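Skomix S4 Motorized Focus Rail

March
By Nayara Paiva

The Skomix S4 is a motorized focus rail for close-up and microscope photography. It moves a camera or a microscope objective forward in small, even steps so that a set of pictures can be combined later in stacking software. It is sold by Stesbridge as a rail and controller together, or as the rail alone for people who already own a controller.

The rail has 100 mm of travel. That is more than most people need for insects or minerals, but it helps when you use the same rail to set the working distance and then run the stack. The carriage rides on two ground steel rods and is driven by a lead screw with a spring-loaded nut. There is very little backlash, and the controller takes up what remains by always approaching the start point from the same side.

Step size is set on the controller or from a computer over USB. For a 4x objective, most users will be happy with the default setting. Higher powers need smaller steps, and a table inside the lid of the controller gives a starting value for each common objective. The values are on the cautious side, so you may end up with more frames than you strictly need.

The controller waits after each move before it fires the shutter. The pause can be set anywhere up to 24 seconds. On a solid bench two seconds is plenty. On an upper floor, or with a long bellows, try four or five and look at the sharpness of the first few frames before committing to a long run.

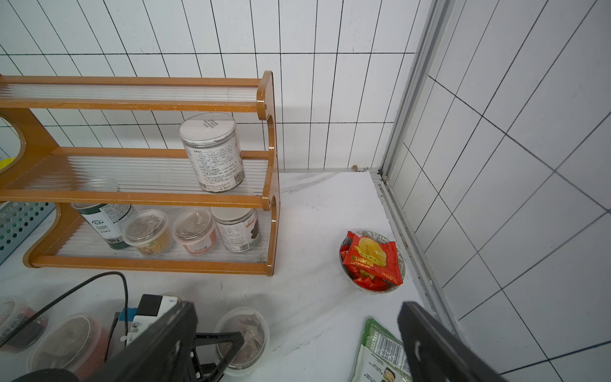

Can the rail be used vertically?

It works in either position, with a load limit of 4 kg when vertical. Turn on the holding current in the setup menu first, or the carriage may creep down between frames. A full-size camera body with a tube lens and a light objective is well inside the limit.

The shutter cable is not included. Order the one that matches your camera from the Zemico range, or use any cable with a 2.5 mm plug on the controller end. Cameras with an electronic first curtain should have it switched on. If you light with flash, set the pause long enough for the flash to recycle — underexposed frames in the middle of a stack leave bands that are hard to remove.

Benedito Vasconcelos tested the rail for us with diatom slides and sand grains, mostly at 10x and 20x. His longest run took most of an evening and came back to its start position without trouble. He did find the supplied clamp a little short for older macro stands, and units shipped now have a longer one. Owners of the first version can ask for the new clamp by mail.

In the box: rail, controller, clamp, USB cable, power supply, two hex keys and a printed manual. The power supply takes 100 to 240 V.

The lead screw should be wiped clean and given a drop of light machine oil when it starts to sound dry. Do not use grease, which picks up dust and makes the small steps uneven. Repairs are handled by Dirceu Lopes at the Guimarães workshop, and most rails are sent back within 7 working days. Include a note with the step size and load you were using when the fault appeared.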